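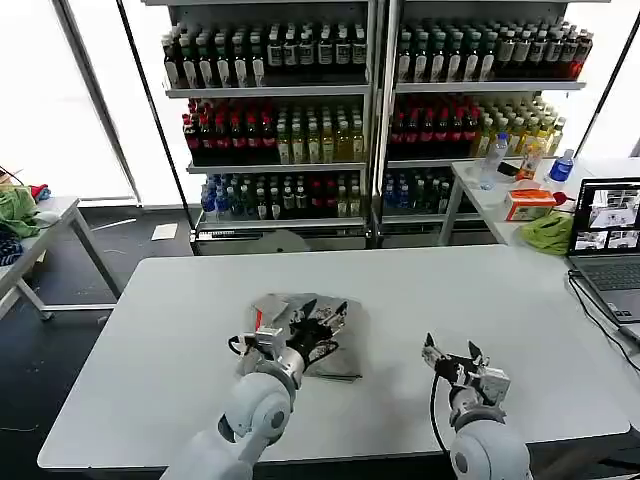 Section 4: Practice set-up for the film-handling task

Posted in May by Vega Aguirre, Mestcombe Robotics Club

Use this section once both arms have been homed (Section 3). Allow 35 minutes for a first set-up.

1. Clear the main table and wipe it down. Crumbs and tape residue catch on the film.
2. Switch on the arm controllers, left arm first. Keep hands off the table until both status lights are steady.
3. Open the Sirklow viewer on the laptop and check that every camera tile is updating. Restart the viewer if a tile has frozen.
4. Lay one piece of clear film near the middle of the table. Do not flatten it.
5. Set the grip force to 400 on both arms. The limit in club matches is 500 and the software will refuse anything higher.

CAUTION: Stay behind the floor tape while the arms are enabled. One person holds the stop button and does nothing else.

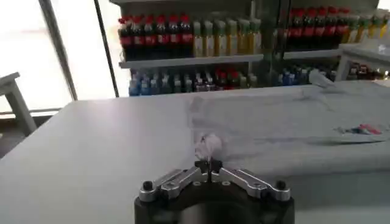
Can we reuse the same film for several runs?
Use it until it tears or goes cloudy, then take a new piece from the Gekwood box. Match runs always start with a new piece.

6. Start the run from the team account, so that the log is saved in your folder.
7. Bring the gripper down slowly, fingers open. Stop just above the table and close in small steps.
8. Lift straight up before moving sideways. Dragging wears the finger pads - and new pads take weeks to arrive.

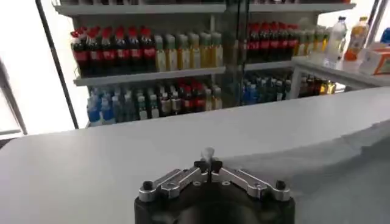

9. Park both arms and press Stop in the viewer before anyone reaches over the table.
10. Write the run number and the result on the team sheet. Dropped pieces count as a failed run, even if the arm picks them up again.

Note: Teams going on to the Echevarría Cup should practise with the small pieces as well. Scoring is the same.

Filed under: Club Handbook > Arms > Set-up

3 comments

tomasz_b: Step 5 should say to press Apply after changing the force. We missed it twice.

Vega Aguirre: Thanks, I'll add that to the next version.

year10team: Our log stopped at line 2,709 and the run didn't save. Is there a size limit?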